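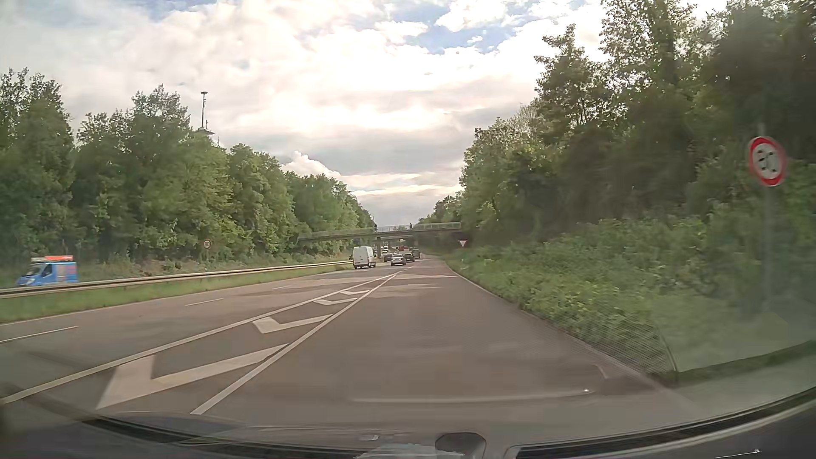

Merging with the assist on: your questions, my answers
Last updated 12 November 2022

I run the driver training side of the Grurden assist trial, and I get the same handful of questions every time a new group starts. So I wrote my answers down. These are our own house rules for using the Zinow lane and speed assist, and they sit on top of the traffic law where you drive. If the two ever disagree, the law wins.

Can I leave the assist on when I join a highway?
You can leave the speed part on, but I want you doing the steering. Hands on the wheel, both of them, from the start of the entry lane until you're settled in your new lane. Under our rules the merge belongs to the driver, start to finish.

The car wants to move over early. Is that okay?
Nope! The painted wedge with the chevrons is off limits, even when there's a lovely big gap right next to you. Stay in the entry lane until the solid line ends, then go. If the car drifts toward the paint, steer it back and make a note of it.

Does it handle yield signs?
Treat it as if it doesn't. I know the display shows you a little sign icon sometimes (it's cute, I like it too), but yielding is a judgment about other people's speed, and we keep that with you.

What if the speed on the display doesn't match the sign?
Go by the sign. The camera can pick up a sign meant for another road or another direction, and I've had it happen to me more than once. Set the speed by hand and switch off automatic limits until you've passed the next sign you can read for yourself. And please don't "wait and see" whether it fixes itself.

How big a following gap should I set?
The longest one, always. Yes, people will cut in. Let them! I got grumpy about this for my first week and then I just stopped caring.

Do I have to log every takeover?
Every one you make for safety, yes. If you took over because you wanted to change lanes or grab a coffee, skip it. Press the marker button and say a few words out loud, like "drifted left at the wedge." Write it up once you're parked, never while moving. We had 2575 entries by the end of July and the short, plain ones were the most useful by far.

How much practice before I can go out alone?
Our rule is 600 miles with a coach, including 46 merges on roads you don't drive every day. The Grirkel loop counts for both. If you came over from the Ó Néill fleet, you can bring 200 of your miles with you, but the merges start again from zero. Sorry, I know, everyone groans at that one.

Anything I should check before I set off?
Clean the windshield, inside as well as out, and clear everything off the dashboard. Papers and phones throw reflections up onto the glass, and they bug you as much as they bug the camera.

Who do I ask if my question isn't here?
Use the feedback form in the driver portal and pick "house rules" from the list. It comes straight to me.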